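Re: [thrift-and-mend] Lifetime warranty on Lemen padded goods?
Jan 12, 2022

Earlier message:
> Lemen now says all its padded goods are covered for life. I'm tempted to
> replace everything at once and never think about it again. The Biremico
> newsletter calls it the best deal going. Anyone tried to claim?

I'd slow down. I read the terms through last night and I don't like them much.

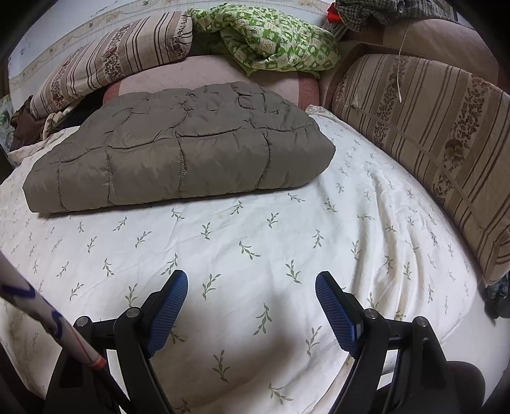
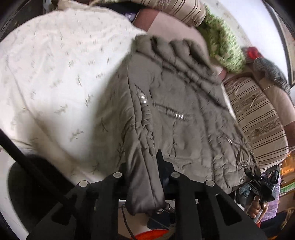

Quilted and padded, on white bedding.

"For life" means the life of the product, and Lemen decides how long that is. Look at section 4. Flattened filling counts as normal wear. So do split seams, unless you report them within 90 days. I'm not sure what is left to claim for after that.

You also pay the postage to Clokovau, both ways. The last time I mailed a parcel that size it cost me $46, and I'd sooner spend that on thread and a decent tailor.

As for Biremico, scroll down to the bottom of that newsletter. It says they get paid for orders placed through their links. Maybe they'd love the deal anyway – I'd like to hear it from a person who sent something back.

I did try a claim with Villaseñor in June, on a sleeping bag. It took four emails, then they offered me a discount on a new one. Their page said "no questions asked" too. I got plenty of questions.

If anyone has a repaired item back from Lemen, please post what was wrong with it and what you paid. Until then I'm keeping my money.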